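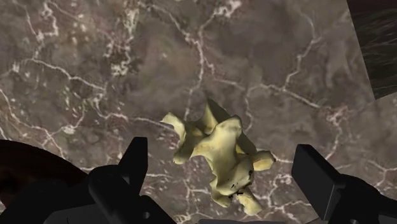

4 min read

Search the archive Search

Writers wanted – politics blog, snark desk

The Bolbridge Nastetti is looking for 2 part-time bloggers to cover politics and the people who cover politics. Mostly the second thing. We read the op-ed pages, the cable panels, the newsletters by guys who used to have op-ed pages, and we write mean, short, correct things about them before lunch.

Correct is the important word there. More on that further down.

Who we are

Small site. Started as one guy's blog, now six of us plus whoever is filling in. Owned by Sudex, which also owns a parking app and leaves us alone. No paywall. Comments are open and the commenters are funnier than we are, you'll get used to it.

The job

Morning shift starts at 6 a.m. Eastern. You write from home. You'll do four or five short posts a shift, anywhere from a paragraph to 600 words, plus one longer thing a week that you pick yourself. Stuff you would be covering:

– columnists, esp. the ones who file the same column every January
– Sunday show bookings, who got asked back and why
– state legislatures doing something dumb that the national press hasn't noticed yet
– campaign ads, campaign emails, campaign merch
– Bolbridge city council when it gets good (it gets good)

We lean left. You don't need to pass a test but if you think both parties need to hear the same lecture every week you will be miserable here. We go after our own side too, and the mail we get when we do that is worse than anything the right sends in. Thick skin.

What we want

Speed. Real speed, the kind where a hearing starts at ten and you've got something up by 10:20 with the quote right.

A voice. We can fix commas, we can't fix boring. If your clips sound like a press release with a swear word in it, please don't.

Some idea how a bill becomes a law, what a continuing resolution is, what a ranking member is. You'd be suprised how many applicants don't.

You can read a poll and say what it doesn't show.

No degree needed. No journalism job needed either. Two of our current people came out of the comments section, one came from a title insurance office. Your own blog with 90 readers is fine with us if the posts are good. Send the link.

What we don't want

Rape jokes, fat jokes, jokes about anybody's kids. Anonymous sources who are your roommate. Posts that are just a screenshot and "lol." Making up quotes, even obvious fake ones, unless its labeled so clearly that a senator's intern couldn't miss it. We got burned on that once and the correction ran longer than the post.

No AI-written pitches. We get a lot of them. They all open the same way.

On being correct

Every post links to the thing it's making fun of. Watch the whole clip, not the 12 seconds going around. If you get it wrong you put the correction at the top, in plain words, with your name on it. Our corrections page has 94 entries as of this morning and we would like the next one to take a while. Jokes are jokes, but the fact underneath has to hold up when somebody's lawyer reads it. Somebody's lawyer does read it.

Money

Hourly, 20 hours a week, paid every other week. The rate goes in the first email back to you, before you do any work for us, so you can walk if it's no good. The longer weekly piece is paid on top, flat fee. You get paid for the tryout too – $100 for the shift whether we hire you or not. Contractor to start, staff after six months if we both still like each other. Health plan comes with staff. It's an okay plan. Dental is bad.

Election nights you work late and get the next day off. Really off, we lock you out of the CMS.

How to apply

Email Afshin Kiani, the editor, at the jobs address on the contact page. Subject line: SNARK DESK and your name. In the email, no attachments please:

1. Three links to things you wrote. Any place, any length. At least one about politics.

2. One new post, 250 words tops, about a column or segment from the last week. Link to it. Pick something everybody else hasn't already done.

3. Two or three lines on what we get wrong. We mean it. Last round the best answer was about how we cover school boards and the person who wrote it now covers school boards.

4. Time zone, and if you can do the early shift. If you can't, say so, there may be an evening slot later on but no promises.

Skip the cover letter. Skip the résumé unless there's something on it we'd want to make fun of.

What happens next

Afshin reads all of them. You'll hear back either way, might be one line. Short list gets a phone call, 20 minutes, then one paid tryout shift with Jalali, who runs mornings and edits fast and does not say good job much. Don't take it personal. We'd like both people in place before primary season, so sooner is better, and we close this when we've found them.

If you applied last time and didn't get it, apply again. Couple of those were close.

Using a pen name is OK. We need your real one for payroll and that's as far as it goes. If your day job has rules about outside political work then check those first – we can't help you with that and we've had to pull posts over it, twice.

Questions go to the same address. Not in the comments, they'll answer you and they will be wrong.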